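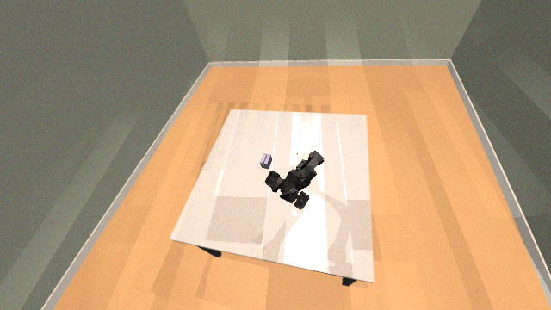
Rules for Robots

Robots are strong and fast, and they do only what their programs tell them. That is why the people who build them and work with them follow safety rules.

Practice on a computer first

A new program can have mistakes in it. At Skestar, a robot gripper has to practice inside a computer before anyone tries the program on a real machine. In a computer room with a pretend table and a pretend block, a bad move can't hurt anyone. Si-woo Ok, an engineer there, runs each new program 259 times. If the gripper hits the table even once, the program gets fixed and the count starts over.

Keep a clear space

When a real robot arm is moving, people stay out of its reach. At the Filtthorpe workshop there is a yellow line on the floor. If someone steps over it, the arm stops.

Know where the stop button is

Every robot at the workshop has 2 red stop buttons, one on each side. Anyone may press one, even a visitor. You won't get in trouble for pressing it.

Turn it off before you fix it

Tülin Değirmenci repairs grippers. She switches off the power and locks the switch before she touches any part. The key stays in her pocket until she is done.

Words to know

Gripper: the part of a robot that picks things up.
Simulation: a pretend version of something, made on a computer.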